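Participants wanted: Open Day at the Merkley bench, Stenport

Posted by Najwa Dabbas, visitor program, Twal Robotics Workshop

We need people. 21 of them. Saturday, May 4, 2019, doors at 9, out by 3. Paid, lunch included, no robot experience asked for.

What it is: our spring open day. Local recyclers, repair shops, a couple of school groups and the Trakex people will be walking through to see desktop computers taken apart and put back together with a robot arm doing part of the job. We want participants at the benches too, trying the same steps by hand and then with the arm, and telling us plainly what made sense and what didn't. Visitors learn more from watching regular folks do it than from watching Hussam, who has done it way too many times.

Who we're looking for:

Bench participants (most of the places). You'll sit or stand at a table with an open tower and work through a task card. Memory, processor, drive, cables. Some of it by hand, some of it by guiding the arm. If you have never opened a computer, good. If you fix them for a living, also good — we want both.

Greeters. Sign people in, hand out safety glasses, keep the line moving. Loud voice helps.

Note takers. Sit beside a bench participant and write down what they say and where they stop. Neat handwriting or fast typing, either one. Teresa Żak will run you thru the form.

One Arabic speaker at least, for the 11 o'clock group. Tell Afaf Masri when you sign up.

Pay: 30 dollars an hour for bench participants and note takers, same for greeters. Paid by check within two weeks. Bring ID for the paperwork.

What the bench work looks like: 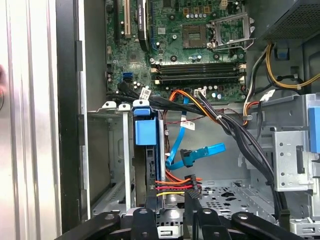
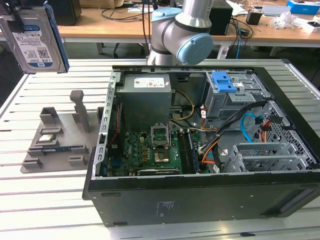 Twal Workshop Bulletin, Issue 828

Both pictures are the same kind of job: tower open, CPU socket empty with its frame up, plenty of cable to work around. The small parts get a gray printed tray next to the tower with slots for them, you can see the processor and a blue strip of a board parked in it in the second one. Put things back in the tray when the card says so. Please don't put them in your pocket (it has happend).

The day, more or less:

9:00 sign in, coffee, glasses
9:30 safety talk with Hussam Awad, everybody, no exceptions
10:00 first visitors, bench session one
11:00 second group
12:00 lunch in the side room, vegetarian and halal both there
12:45 bench session two
2:15 sit-down talk, what worked, what was annoying
3:00 done

You can sign up for one session only if the whole day is too long. Say which.

Things you need to know before you write to us:

Must be 18 or older for the bench. 16 and 17 okay for greeting, with a signed form from a parent.

Closed shoes. Long hair tied back. No loose sleeves, no dangling bracelets or lanyards. We have lockers.

You will be near a moving arm. There's a stop button at every bench and you're allowed to press it any time, for any reason. You'll practice pressing it first.

Case edges can be sharp. Tell us if you're allergic to latex so we set out the other gloves.

Benches are standing height but we have two lower ones. Ask and it's yours. Building has a ramp on the parking lot side, the front door does not.

Sessions are recorded. Hands and bench mostly, some voices. If you don't want your voice kept, say so at sign in and we'll mark it on your sheet.

Also wanted: old desktops. Working or dead, doesn't matter. Take the hard drive out yourself if you're worried about what's on it, or leave it in and we wipe it. Nabil Khalaf can pick up inside town limits. No laptops, no monitors, no printers please.

How to sign up: stop by the front desk or send a short note to Afaf with your name, which role, which session, anything we should know about food or access. Two lines is plenty. No resume. First come first served, but we hold six bench places for people who have never done anything like this.

Groups: if your shop or class wants to visit and not take part, that's a separate list, also Afaf. Keep it under 12 people per group, floor space is tight.

Can't make it? Next open day is in September, same roles, date not set yet. Ask to go on the list.

Parking behind the building, not in front of the tile store, they tow.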